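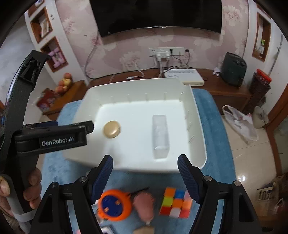
# Lining up two gripper streams before you train on them

Wed 2 April

If you've got two handheld grippers, each with its own camera, you've got two clocks, and those clocks don't agree. I spent most of a winter pretending they did. My policy kept closing the left jaw a beat late on every bin task, and I blamed the network, the learning rate and (briefly) my laptop fan before I looked at the timestamps.

So this is how I do it now, using Neltum, the little sync tool Rafsan Miah and I keep in our repo. You'll need both recordings, the jaw-width logs, and a cup of something warm.

## 1. Clap first

Before you pick anything up, point both grippers at each other and snap the jaws shut 3 times, fast. It feels silly. Do it anyway! Those snaps show up as sharp dips in the jaw width, and they're what we match on later.

## 2. Put both logs on the same grid

Cameras and encoders never tick together, so resample everything first:

```
neltum resample left.log right.log --step-ms 4
```

I used to go coarser to save disk space, and the snaps turned into mush. Disk is cheap – go fine.

## 3. Find the offset

```
neltum align --signal width --window-ms 500
```

This slides one width curve over the other and keeps the shift where they agree best. You get one number back, plus a plot. Please look at the plot! You want one tall peak. If you see two peaks the same height, it has probably matched your first snap to your second one, and you should narrow the window and run it again.

## 4. Check it against the video

Natalie Dobson talked me into this step and I grumbled, but she was right. Open the synced pair side by side and step through to a moment when one gripper can see the other. Bin tasks are great for this, as both tools end up reaching over the same walls. Find the frame where the other gripper's fingers touch, then check that its own width log bottoms out at that frame. If it's off by one, fine. If it's off by 6, go back to step 3.

## 5. Check again at the end

Clocks drift. On short clips you can ignore it, but on a long session I snap again before I stop recording and run the align step on the tail too:

```
neltum align --signal width --window-ms 500 --tail
```

If the two offsets differ, add `--stretch` and it'll spread the difference evenly over the recording.

## Export

```
neltum export --pair --out session/
```

The offset gets saved in the metadata, so don't shift it again in your data loader. I did that for a week in August and trained on some very confused bins.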